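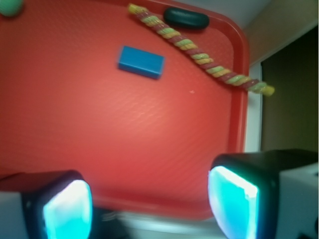
4.2 Do trays keep small things together?

The claim that a rimmed tray "contains" clutter is repeated so often in household advice that it is rarely tested. Sekiguchi's guide to small rooms treats it as settled, and the Fotholm leaflet handed out to new tenants goes further, promising that one tray per surface will halve the time spent looking for things. Neither source says how the time was measured. We were doubtful before we began, and we remain doubtful on most points, although the tray did better in one respect than we had expected.

Thirty trays went to households in Miturow in July and were left in place for 17 days. Participants were told only to use them for "small things that have no other home." We gave no list of suitable items. An earlier trial by the Cirkari group had supplied such a list, and in our view this largely decided its result: people who are told to put keys in a tray will put keys in a tray.

Figure 3. Mixed items on a red plastic tray: a small blue rectangular block, a dark green rounded oval object and a long twisted candy rope in red, yellow-green and pale yellow. One end of the rope crosses the rim.

The arrangement in Figure 3 raises the two questions that gave our coders the most trouble. The first is what counts as being in the tray. A block lying flat on the base is an easy case. The candy rope is harder, as most of its length is on the tray and its tip hangs past the edge. Under the Cirkari rules an item is contained if any part of it touches the base, which seems to us far too generous. We scored such items as partly contained and report them separately. Readers who prefer the looser rule can add the two columns of Table 5, and the tray will look better for it.

The second question is whether the things on a tray belong together in any useful sense. A block and a piece of candy share a surface, but it is hard to name an errand or a game that would call for both. Advice writers tend to describe such a mix as "sorted." We would call it gathered, and we suspect that much of the praise given to trays comes from treating these two words as the same.

Across all households we logged 2840 item placements. Long items crossed the rim far more often than short ones, as anyone might guess. What surprised us was how seldom they were pushed back. Once a rope, ribbon or cable lay over the edge, people mostly worked around it – and in several homes other objects were then set down beside the tray instead of on it. Aoife Dunne, who coded the second set of logs, argued that the rim was being read as a suggestion. The data are too thin to support that, but they do not rule it out.

Rounded items stayed on the tray more reliably than they did on bare surfaces. This is the one clear point in the tray's favor, and it has a dull explanation: a raised edge stops things from rolling off. Whether that deserves to be called tidying is a matter we return to in Section 5.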